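Been reading a book on Fernine, the poster studio that ran out of Rarnwood for most of the seventies. Short thread, mainly for people who like print and type.

1/ The book reproduces 213 posters. Most are theatre and transit jobs, plus a run for the Sistcombe jazz festival that I'd only seen as bad scans. Colour is good throughout. Paper is uncoated, so the blacks are a bit soft.

2/ The studio worked in 2 inks on nearly everything. That was a budget rule from the transit client and they kept it for the theatre work. You get a lot of orange over navy, and the overlap does the job of a third colour.

3/ The Sistcombe set is the best part. 6 posters, same grid, the lettering gets bigger each year until the last one is only the letter S and a date in the bottom corner.
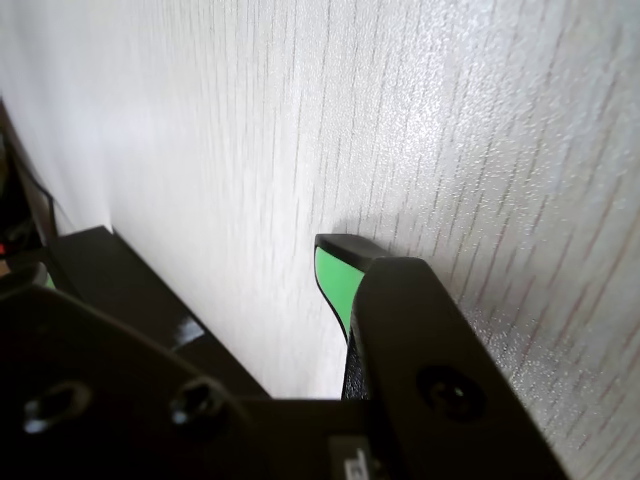 What typeface is on the Sistcombe posters?

It's Duman, a wide grotesque the studio drew for itself and never released. The book shows the full caps and the numerals. The lower case was left unfinished, and that explains why every headline is set in capitals.

4/ There's a chapter on process that I'd have liked to be longer. Paste-ups, a few marked proofs, one page of notes to the printer about moving a line of type up by a hair. The captions are at the back of the book, so keep a bookmark there.

5/ Credits are handled properly. Each poster lists who drew it, who did the lettering and who printed it. Plenty of studio books from that period put everything under the founder's name.

6/ Weak spots: the essay at the front goes over the same ground a couple of times, and the transit maps are printed too small to read. A fold-out would have fixed it.

7/ It's $100 new, which is steep. My library's catalogue has a copy under graphic design, so check yours before you buy. I'll post the Duman numerals tonight if the light's any good. The 4 is very odd.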